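Cellar Practice II
Handout 6: Racking, Topping and Free Sulfur Dioxide
Instructor: Wanda Zawadzka
Lab sections: Waldemar Bielecka

Read before the lab session on 17th July. Bring the cellar log sheets from Handout 5. Sections 6.4 and 6.5 will be on the short test.

6.1 Scope

Handout 5 ended with the wine dry and off the skins. This one covers the period between the end of malolactic conversion and the decision to bottle. Red and white wines are treated together except where noted. Sparkling base wine is left for Handout 9.

The working case is the Pesen block, picked ripe, fermented in open bins and pressed to neutral barrel. The comparison case is Liltatari, a white held in steel. Students who worked on Kustus last term may use their own numbers in the exercises, provided the log is attached.

6.2 Lees

Gross lees are the solids that settle in the first days after pressing: pulp, skin fragments, dead yeast, tartrate crystals. Fine lees settle later and are mostly yeast. The distinction matters in practice because gross lees go bad and fine lees usually do not, at least over one winter.

Wine left on a deep layer of gross lees tends to develop hydrogen sulfide, the smell of rotten egg. If it is caught early, one racking with some air is often enough. If it is left, the hydrogen sulfide may be bound into heavier sulfur compounds that air will not remove. Smell every vessel at every topping and write down what you smell, even when the entry is "clean."

Fine lees take up oxygen and give the wine some body. In the white case they are kept and stirred. In the red case they are kept but left alone after malolactic conversion is complete. Stirring brings in air each time the bung is pulled, so the stirring schedule and the sulfur schedule have to be planned together.

6.3 Racking

Racking is the transfer of wine off its lees into a clean vessel. The order of work:

Check the receiving vessel. Rinse, drain, smell. A barrel that smells of vinegar or nail polish is set aside and tagged.

Purge the line and, for whites, the receiving vessel.

Set the racking wand above the lees. The stop at the foot of the wand is adjustable; start high and lower it at the end of the transfer.

Start slowly. Watch the sight glass. At the first cloud, stop the pump.

Collect the last wine from all barrels of the lot in one small vessel and let it settle again. Do not return it to the lot the same day.

Record the volume out and the volume in. The difference is the racking loss and must appear in the log.

A splash racking, in which the wine falls through air into an open sump, is used only to treat reduction or to help a hard young red. It is never used on Liltatari. Cold wine takes up more oxygen than warm wine, so a splash racking in an unheated winter cellar puts in more air than the same operation in spring.
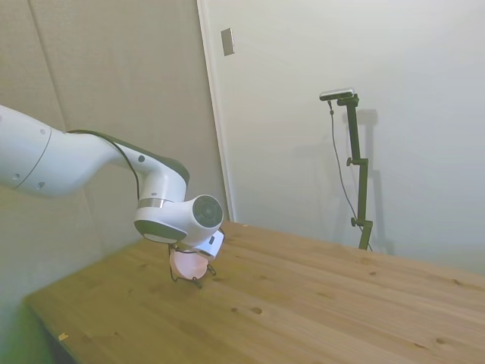 The number of rackings is a matter of house style. Traditional practice for barrel-aged reds was one every few months, which made sense when there was no other way to clear the wine. With settled press wine and a sound cellar, two in the first year will do for Pesen: one after malolactic conversion and one before the following harvest. Each extra racking costs wine, labor and sulfur.

6.4 Headspace and topping

Barrels lose water and alcohol through the staves. The loss shows up as headspace under the bung. A tight bung on a sound barrel holds a partial vacuum in that space for a while, and the wine under it is fairly safe. Once the bung is pulled, the vacuum is gone and the space fills with air. It follows that frequent sampling does more harm than most beginners expect.

Topping wine should be of the same lot where possible, or of a lot already approved for the blend. It must be sound. One bad keg of topping wine can carry spoilage through an entire cellar in a morning. Taste the topping wine first and measure its free sulfur dioxide before use. A half-full topping keg is itself a vessel with headspace, and has to be kept under gas.

Tanks are simpler. A full steel tank does not lose wine through its walls. A part-full tank either has a floating lid or is gassed. Argon is heavier than air, but the idea that it forms a neat blanket and stays there is wrong. It mixes. Gas the tank on a fixed schedule and check with an oxygen meter.

6.5 Free and total sulfur dioxide

Sulfur dioxide in wine exists in bound and free forms. The bound part is attached to acetaldehyde, sugars and pigments and does little to protect the wine. The free part does the work, and within the free part only the molecular form acts strongly against microbes. How much of the free part is molecular depends mainly on pH: the lower the pH, the larger the share.

The practical result is that no single free figure is right for all wines. A white at low pH is well protected at a level that would leave a high-pH red open to spoilage. Use the chart at the back of the lab manual and read across from the measured pH, not from the pH at crush. Malolactic conversion raises pH, as does the loss of tartrate in some wines, depending on the starting point.

Worked example. A tank of Liltatari holds 80 hL. Free sulfur dioxide is measured at 20 mg/L. The target from the chart is 40 mg/L. The required rise is 20 mg/L.

80 hL is 8,000 L. 8,000 L times 20 mg/L is 160,000 mg, or 160 g of sulfur dioxide.

Potassium metabisulfite yields 57.6 percent sulfur dioxide by weight in theory. Divide 160 g by 0.576 to obtain 278 g of the salt.

This assumes that none of the addition is bound, an assumption that is rarely correct. In a young wine a large share may be bound within days. Add the calculated dose, mix, wait 2 days, measure again and correct. Do not guess at the bound share and overdose on the first pass; sulfur dioxide is easy to add and hard to take out.

Old metabisulfite loses strength. Date the bag when it is opened and keep it dry and closed.

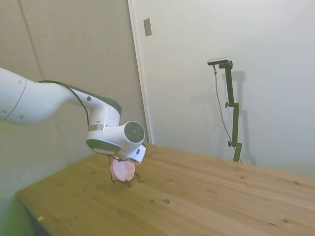 6.6 Measurement

Two methods are used in this course. Aeration-oxidation pulls the free sulfur dioxide out of an acidified sample in a stream of air and traps it in peroxide, where it is titrated with sodium hydroxide. It is slow but gives good results on reds. The Ripper method titrates directly with iodine against a starch end point. It is quick, and it reads high in reds because pigments and tannins also react with iodine, apart from the trouble of seeing the end point in a dark wine.

Common errors in aeration-oxidation, in the order Bielecka finds them in student work: air flow set by eye and never checked; leaking joints in the glassware; sample warmed before the free reading, which releases part of the bound fraction; sodium hydroxide not standardized that week.

Run the free reading as soon as the sample is drawn. A half-filled sample bottle left on the bench over lunch will give a low figure, and the figure will be entered in the log as if it were true.

6.7 Spoilage to watch for

Acetic bacteria need air. They show first as a film or ring at the wine surface and a rise in volatile acidity. Brettanomyces needs very little air and very little sugar, and a nominally dry red has enough of both. Its smell is described as barnyard, bandage or smoke — people differ widely in how well they detect it, so no single taster should clear a lot. Film yeast on a slack tank of white produces acetaldehyde, which binds free sulfur dioxide and so makes the next addition less effective.

6.8 Exercises

1. A lot of Witkowska is held in a tank of 40 hL. Free sulfur dioxide is 20 mg/L and the target is 40 mg/L. Calculate the metabisulfite addition. State your assumption on binding.

2. Explain why a barrel sampled weekly may need more sulfur dioxide than one sampled at topping only.

3. Draft a racking plan for Pesen from the end of malolactic conversion to the next harvest. Include vessel checks, expected losses and the points at which pH is measured.

Written answers go to Zawadzka at the start of the lab. Show units at every step.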